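The Dellness Packaging Survey records household food wrappers and how they are sorted for recycling. The current release holds 3951 entries from 564 households.

## Contents

Each entry gives the wrapper type, its material where marked, and the bin chosen. Entries without a bin are kept and coded `NA`.

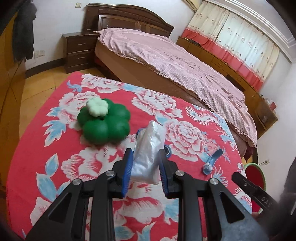
## Terms of use

The data may be reused for teaching and research, provided that Renex is credited. Requests for corrections are answered within 30 days.

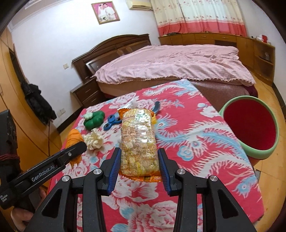
*Snack package with printing in Chinese.*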